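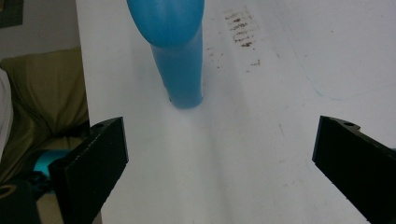 Blue plastic piece with a domed cap, Besari open day, Almont

Besari held its open day on 15th May at the molding plant on the east side of Almont. Visitors signed in at the front office, picked up ear plugs and safety glasses, and were sent through in groups of 17. Our group was led by Lemlem Yimer, who runs the second shift.

The tour started at the receiving dock. Resin arrives as pellets in large cardboard bins and is moved to the silos through a vacuum line. Natural and white pellets are kept apart from the colored stock. Lemlem said that most rejected parts in a normal month come down to color, usually a few pellets of the last batch left in a hopper after a changeover. A full changeover from dark to light takes most of a shift, so dark colors are scheduled last.

The molding hall was louder than I expected, even with ear plugs. Six presses were running and one was open for repair, which was useful for us. Fuad Ayele from the tool room had the mold halves out on a cart and showed where the water channels run through the steel. He spent some time on scale. Town water in Almont is hard, and before the plant put in a softener the channels had to be flushed with acid every spring. He also passed around a short shot, a part that did not fill completely, and explained how to tell a cold mold from low pressure by looking at the edge.

Caps, tubes and small containers make up most of the work now. The largest order this year is for Tefera, at 3138 cartons. Until the late nineties it was mainly crates for dairies, and a few of the old crates are still used in the warehouse.

After the hall we went to the inspection room, where parts are checked for wall thickness and fit. Visitors could handle the samples and try the gauges. Scrap goes to a grinder in the next room and is fed back in at a low percentage, except for food items, which use new resin only.

Lunch was in the cafeteria. Abenezer Hadgu from the sales office took questions afterward. Most were about hiring. The plant is looking for setup technicians and offers a paid training course of nearly 1190 hours. Someone asked about the truck traffic on the access road and was told that a new entrance is being discussed with the county.

Parking was in the gravel lot behind the warehouse. It fills up by ten, and the overflow lot is a long walk from the front office. Closed shoes are required on the floor, and two people in our group had to wait in the lobby until the plant found them loaner boots.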